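Brirley vs. Leone: Betting Questions, Answered With Some Doubt

By Guido Galli
Apr 14, 2022

Print this page | E-mail to a friend

Brirley is favored. Should I just take them?

They won 46 games last season and the price still leans on that number. Half that bullpen left in February. I'd want a better reason than last year's standings.

What about Leone's three-game winning streak?

All 3 wins came against Paltisard, a club that can't find a fourth starter. I wouldn't pay extra for it.

Is the over worth a look?

Varley Park has a reputation as a hitter's park, mostly from one warm summer. April is a different matter — fly balls die on the track there at night. If the total opens high, I lean under, and not by much.

Do batter-versus-pitcher numbers help?

Rarely. You'll hear that a guy "owns" a starter, and then you look it up and it's nine at-bats over four years.

Somebody is selling a system with 672 winning picks. Is it real?

Ask how many picks lost. I asked twice and got a coupon.
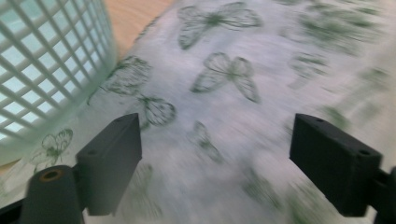 The same goes for anyone quoting a hot month without the closing lines next to it. A win at a price you couldn't get doesn't tell you much.

When should I bet?

After lineups are posted, if you bet at all. Brirley rests its catcher without warning, and the early number doesn't account for that.

Do you bet these games yourself?

Sometimes, small — and I passed on the last two.

42 shares | 3 comments

Related
Paltisard's Rotation Is Still a Problem
How to Read a Run Line
Does Varley Park Really Favor Hitters?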